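Sortierstation Tromdale 302
Aufbau- und Gebrauchsanleitung
Abschnitt 2: Behälter einrichten, befüllen und reinigen

Dieser Abschnitt gilt für die Tischausführung. Für den Anbau an eine Küchenzeile lesen Sie bitte zuerst das Beiblatt Culitz, dort sind die Maße für die Wandschiene angegeben.

2.1 Bevor Sie beginnen

Stellen Sie den Tisch auf einen ebenen Boden und prüfen Sie, ob er wackelt. Die Füße lassen sich von Hand nachstellen. Die Tischfläche muss sauber und trocken sein. Krümel oder Sand unter den Behältern verkratzen sowohl den Belag als auch den Kunststoff.

Sie benötigen:
– einen rechteckigen Behälter, klar, für Kunststoffflaschen
– einen kleineren Behälter, klar, für Dosen
– einen Korb mit durchbrochenen Seiten für alles, was nachsortiert werden muss
– eine große Schüssel aus Kunststoff zum Einsammeln
– ein feuchtes Tuch

Schüsseln anderer Hersteller können Sie ebenfalls verwenden. Der Rand sollte dick und rundum glatt abgerundet sein, damit er beim Tragen nicht in die Finger schneidet.

VORSICHT
Fassen Sie die Schüssel nicht an einer Stelle, an der der Rand eingerissen oder weiß angelaufen ist. Gebrochener Kunststoff ist scharfkantig. Beschädigte Schüsseln aussortieren.

2.2 Einsammelschüssel vorbereiten

1. Entfernen Sie den Aufkleber am Boden. Klebereste lösen sich mit etwas Speiseöl.

2. Spülen Sie die Schüssel vor dem ersten Gebrauch mit lauwarmem Wasser und wenig Spülmittel. Keine Scheuermilch verwenden, die Oberfläche wird davon stumpf.

3. Kippen Sie die Schüssel und prüfen Sie Rand und Außenseite gegen das Licht. Bei milchigem Kunststoff fallen Risse so am ehesten auf. In den Rillen am Rand setzt sich gern Schmutz fest. 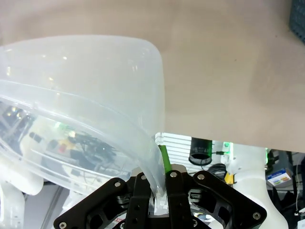

4. Lassen Sie die Schüssel kopfüber abtropfen und trocknen Sie den Rand von Hand nach.

Hinweis: Die Schüssel ist nicht für die Spülmaschine geeignet. Sie verzieht sich bei hohen Temperaturen und steht danach nicht mehr gerade.

2.3 Behälter aufstellen und befüllen

1. Stellen Sie den Flaschenbehälter in die Mitte der Tischfläche. Er wird am häufigsten gebraucht und ist im gefüllten Zustand am sperrigsten.

2. Stellen Sie links daneben den Dosenbehälter auf. Lassen Sie zwischen beiden eine Handbreit Platz, sonst stoßen die Ränder beim Anheben aneinander.

3. Der Korb kommt nach rechts. Drehen Sie ihn so, dass Sie den Griff an der Schmalseite gut erreichen.

4. Leeren Sie Flaschen vollständig aus. Die Deckel bleiben aufgeschraubt, auch farbige. Lose Deckel rutschen nach unten und müssen später einzeln herausgesucht werden.

5. Legen Sie die Flaschen in den mittleren Behälter. Schichten ist nicht nötig, einzelne Flaschen dürfen quer obenauf liegen. Pfandflaschen nicht zusammendrücken – der Automat nimmt sie sonst unter Umständen nicht an.

6. Dosen ohne Pfand können Sie zerdrücken und in den linken Behälter geben. Pfanddosen bleiben in Form und gehören vorerst in den Korb.

7. Zum Zurechtrücken fassen Sie den Flaschenbehälter am Rand und schieben ihn, ohne ihn zu kippen.
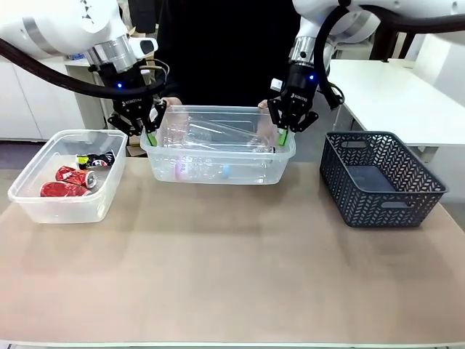

8. Bringen Sie die Beschriftungsstreifen an. Auf klarem Kunststoff haften sie nur, wenn die Fläche fettfrei ist. Drücken Sie jeden Streifen von der Mitte nach außen an.

Hinweis: Wer mit der linken Hand sortiert, kann Dosenbehälter und Korb tauschen. Der Flaschenbehälter bleibt in der Mitte.

2.4 Leeren

Leeren Sie den Flaschenbehälter, sobald Flaschen über den Rand rollen. In einem Haushalt mit zwei Personen reicht das meist einmal in der Woche, im Sommer öfter.

1. Nehmen Sie zuerst die Flaschen heraus, die quer obenauf liegen.
2. Heben Sie den Behälter mit beiden Händen an. Er darf mit höchstens 3000 g beladen werden.
3. Schütten Sie den Inhalt langsam in den Sack oder die Tonne.
4. Wischen Sie den Boden aus. Getränkereste kleben und ziehen Wespen an.

ACHTUNG
Glas gehört nicht in diese Behälter. Ein voller Behälter mit Glasflaschen überschreitet die zulässige Last, und der Boden kann beim Anheben brechen.

2.5 Pflege und Ersatzteile

Den Korb können Sie mit der Handbrause ausspülen. Für die Öffnungen in den Seiten eignet sich eine weiche Spülbürste. Die klaren Behälter werden mit der Zeit matt, auf die Haltbarkeit hat das keinen Einfluss. Stellen Sie keinen Behälter dauerhaft in die pralle Sonne.

Beschriftungsstreifen sind unter der Bestellnummer 3136 bei Grakell erhältlich. Einen passenden Deckel für den Flaschenbehälter gibt es in der Reihe Baptista. Er liegt nur auf und rastet nicht ein – tragen Sie den Behälter deshalb nie am Deckel.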